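Abril, 9:20 – banco 4, sala Herkstead

Segundo repaso del banco antes de que Vilém traiga las cajas de Rellel. Ayer quedó todo a medias. Tornillería clasificada hasta la caja 108, el resto sigue en bolsas sin etiqueta. Margit pide que las bolsas no vuelvan al cajón de arriba, ok.

- Limpiado con alcohol, 2 pasadas
- Faltan trapos, pedir
- Cinta naranja: los bordes salen irregulares y con arrugas. Cortar con cúter, no a mano

La chapa gris se queda en el banco por ahora – preguntar a Vilém si es de las suyas o del pedido Šťastný. Si no es de nadie va al estante bajo.
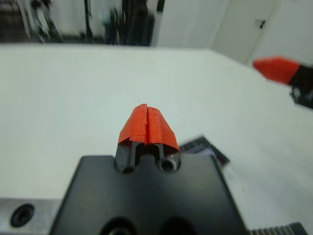

## Pendiente tarde

- Etiquetas para las bolsas, letra grande porfavor
- 20 tornillos M3 para reponer (los de Grarkedard no, vienen cortos)
- Devolver el cúter a Margit
- Mirar si queda otro rollo de cinta en el almacen
- Barrer debajo del banco

Sigo despues de comer, desde la caja 108.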